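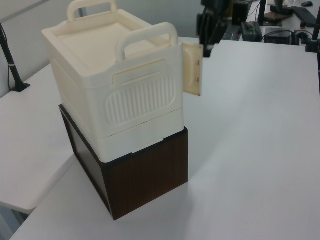
Lurncombe School of Collections Care
Unit 4: Household Containers – Handling and Recording
Instructor: Liesbeth Postma

Students are expected to have read the Bultbridge handling rules before this session. The practical lasts 50 minutes and is carried out in pairs.

4.1 Stacked items
Where one container rests on another, each receives its own record. Note the order of stacking before separating the pieces. Lift from the body with both hands; molded handles are not to be used for lifting in this course.

4.2 Doors and hinged panels
Record whether a door is open or closed on receipt. An open door should be supported during any move. Marks on the inner face are entered by color and position only – do not guess at their cause.

4.3 Materials
Write "plastic, cream" or "wood, dark" unless the material has been tested. Uneven shade on plastic is noted side by side.

Record sheets are limited to 30 lines and go to Willy Vanhove by the end of May.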